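Lundcombe Jewelry Table – Inspection Checklist
Checked by Tsutomu Yoshida, 21 June 2022. Comments are mine, complaints to Ovidiu Cârstea.
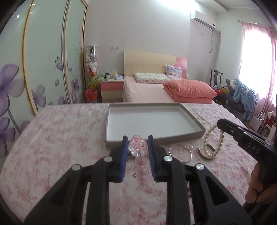
1. Table and cloth
Table steady: PASS. Leaned on it hard, got a look from Ovidiu.
Cloth hem clear of the floor: FAIL. Pin it up before somebody wears it out of the room. The pink flowers are not a safety matter, so I'll keep my opinion to myself.

2. Beaded pieces
Pink bracelet with the clear and pink charm, elastic checked: PASS.
Dark red beads: PASS, but they go back in a pouch at night. A bead on a hard floor is a small roller skate.

3. Pearl bracelet
Stringing checked: PASS WITH COMMENT. One knot looks tired. Restring by November. I wrote the same thing last time – see sheet 47, if anyone has kept it.

4. Bangles
Thin silver one, open ends smooth: PASS. Ran it over a nylon stocking, no snags. The stocking was supplied by the office and I did not ask.
Pale gold round one, no sharp edges: PASS.

5. Storage box
Corners and bottom sound: PASS.
Label on box: FAIL. Gray outside, white inside, no name anywhere.

6. Wardrobe
Green panels slide without sticking: PASS on the second shove.
Walkway in front kept clear: FAIL. Diarmuid Brophy's bag again.

Recheck items 1, 5 and 6. Bag owner to be present.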